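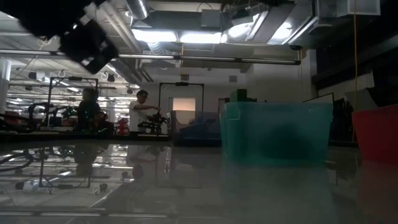
Poppy Hollis는 지난 중간보고 초안을 읽고, 처리량 수치는 충분하지만 작업자가 하루 동안 무엇을 하게 되는지는 한 줄도 없다고 적어 보냈다. 본 보고서는 그 의견을 반영하여 구성을 바꾸었다. 설비 항목을 줄이고 직무 변화, 교육, 교대 편성 항목을 앞에 두었다.

**과제명:** Irnstead 사업장 부품 분류 공정 자동화 및 직무 전환
**보고 구분:** 2차 진도 보고
**대상 기간:** 6월~9월
**수신:** Stonley 기금 사업관리 담당

## 1. 진행 상태 요약

- 분류 셀 2기 중 1호기는 실작업 투입, 2호기는 시험실 조정 단계.
- 회수 부품 분류 작업의 수작업 비중 감소. 예외품 처리와 검사 기록 업무는 증가.
- 대상 인원 35명 전원의 직무 면담 완료. 인원 감축 없음.
- 교육 2단계(복구 조작)는 계획보다 3주 지연.
- 예산 집행은 승인 범위 이내. 항목 간 전용 1건 발생(6항 참조).

## 2. 공정 변경 내용

기존 공정에서는 작업자가 입고 통을 작업대에 올리고, 부품을 하나씩 꺼내 품번을 확인한 뒤 분류 통에 넣었다. 손목과 어깨 부담이 가장 크다고 보고된 작업이 이 구간이다.

변경 후에는 로봇 팔이 집기와 옮기기를 담당하고, Sakix 제어 소프트웨어가 품번 판정 결과에 따라 투입 위치를 지정한다. 판정 신뢰도가 기준값에 미달하는 부품은 보류 통으로 보내며, 보류 통은 사람이 처리한다. 기준값은 셀별로 따로 관리한다. 표면에 기름막이 남은 부품과 투명 수지 부품에서 보류 비율이 높다.

2호기 조정은 시험실에서 계속하고 있다. 남은 작업은 다음과 같다.

1. 반사가 심한 작업면에서의 집기 위치 보정
2. 반투명 통 내부의 부품 인식 시험
3. 비상정지 후 재기동 절차 확인
4. 통 교체 시 대기 위치 변경

1번 항목은 현장 작업대를 무광 상판으로 교체하면 상당 부분 해소된다. 다만 현장 조건을 모두 통제할 수 없으므로 소프트웨어 보정도 병행한다.

## 3. 운전 실적

1호기는 9월 한 달간 1795개 통을 처리하였다. 이 중 1075개 통은 작업자 개입 없이 종료되었고, 나머지는 한 번 이상 개입이 있었다. 개입 사유는 빈도순으로 아래와 같다.

| 사유 | 조치자 | 현재 조치 방법 |
|---|---|---|
| 보류 통 가득 참 | 셀 담당자 | 통 교체 후 재개 |
| 집기 실패 반복 | 셀 담당자 | 부품 재배치 후 재개 |
| 품번 미등록 | 검사 담당자 | 등록 요청서 작성 |
| 그리퍼 패드 마모 | 정비 담당자 | 패드 교환 |
| 통신 오류 | 정비 담당자 | 제어기 재시작 |

보류 통 가득 참은 설비 고장이 아니라 통 용량 문제이다. 큰 통으로 바꾸는 안을 검토했으나 가득 찼을 때의 중량이 사내 취급 기준을 초과한다. 현행 통을 두 개 나란히 두는 방식으로 변경할 예정이며, 이에 필요한 거치대는 발주를 마쳤다.

야간에는 개입 대기 시간이 주간보다 길다. 야간조의 셀 담당자가 출하 업무를 겸하고 있어 알림을 받고도 바로 이동하지 못하는 경우가 있다.

## 4. 직무 변화

### 4.1 분류 작업자

분류 작업자의 업무는 셀 운전, 보류품 판정, 기록의 세 가지로 나뉘었다. 동일 자세로 서서 하는 시간은 줄었으나 판정이 어려운 부품만 사람에게 모이게 되었다. 면담에서는 쉬운 부품이 섞여 있을 때보다 집중 피로가 크다는 응답이 여러 차례 나왔다. 보류품 판정은 2시간 단위로 교대하도록 편성을 변경하였으며, 효과는 다음 기간에 측정한다.

### 4.2 검사 담당자

품번 등록 요청 처리가 새로 추가되었다. 당초 직무기술서에 없던 업무로, 초기에는 잔업으로 처리되었다. 8월부터 정규 시간에 편입하고 서면으로 직무기술서를 개정하였다.

### 4.3 정비 담당자

설비 호출이 늘었다. 패드 교환과 제어기 재시작은 난도가 낮아 셀 담당자에게 이관할 수 있으나, 패드 교환은 잠금·표지 절차 교육을 이수한 인원에게만 허용한다. 이관 시점은 교육 2단계 종료 이후로 한다.

### 4.4 임금 등급

셀 운전 자격을 취득한 인원의 등급 조정안을 노사 협의에 상정하였다. 합의에 이르지 못한 쟁점은 자격 취득 전 실습 기간의 수당이다. 합의 전까지는 기존 등급을 유지하되, 합의 내용은 실습 시작일로 소급 적용한다.

## 5. 교육

1단계(안전 및 기본 운전)는 전원 이수하였다. 2단계는 정지 상태에서의 복구 조작을 다루며, 교육용 설비로 2호기를 사용하도록 계획되어 있었다. 2호기 조정이 길어지면서 교육 시간 확보가 어려워졌고 이것이 지연의 직접 원인이다.

대책으로 매주 수요일 오후를 교육 전용 시간으로 지정하고, 해당 시간에는 조정 작업을 중단한다. 조정 일정은 그만큼 뒤로 밀리지만 현장 투입일에는 여유가 있어 전체 일정에 영향이 없다.

교재는 Prantl에서 제공한 설비 설명서를 바탕으로 작성하였다. 원문의 오류 코드 표가 현장 용어와 달라 작업자용 대조표를 별도로 만들었다. 대조표는 셀 옆에 비치하고, 개정 시 이전 판을 회수한다.

## 6. 예산

출장비 잔액을 무광 상판 및 거치대 구입비로 전용하였다. 금액은 사전 승인이 필요 없는 한도 이내이며 증빙은 별첨 정산표에 포함하였다. 그리퍼 패드 소모가 예상보다 빨라 다음 기간 소모품비가 부족할 가능성이 있다. 패드 재질 변경 시험 결과에 따라 증액 요청 여부를 결정한다.

## 7. 위험 및 대응

- **야간 개입 지연:** 출하 업무와 셀 담당을 분리하는 편성안을 작성 중이다. 추가 인원 없이 가능한지는 출하량이 많은 달의 자료로 다시 확인해야 한다.
- **판정 피로:** 교대 주기 변경 전후의 오판정 건수를 비교한다. 개인별 집계는 하지 않으며 조 단위로만 보고한다.
- **숙련 저하:** 셀 정지 시 수작업으로 복귀할 수 있도록 월 1회 수작업 분류를 실시한다.
- **품번 등록 적체:** 등록 요청이 월말에 집중된다. 입고 예정표를 검사 담당자에게 미리 전달하는 방식으로 변경하였다.

## 8. 다음 기간 계획

2호기 조정을 마치고 교육 2단계를 종료한 뒤 현장에 설치한다. 설치 위치는 기존 수작업대 옆이며, 수작업대는 철거하지 않는다. 설치 후 첫 달은 주간에만 운전하고, 야간 운전은 야간 편성안이 확정된 후 시작한다.

Stonley 기금 측에 요청하는 사항은 두 건이다. 교육 2단계 종료일 변경 승인, 그리고 직무 면담 결과의 외부 공개 범위에 대한 회신이다. 면담 기록에는 소속 조와 근속 연수가 포함되어 있어, 회신 전까지 원자료는 사업장 내부에 보관한다.

**별첨:** 정산표, 개정 직무기술서, 오류 코드 대조표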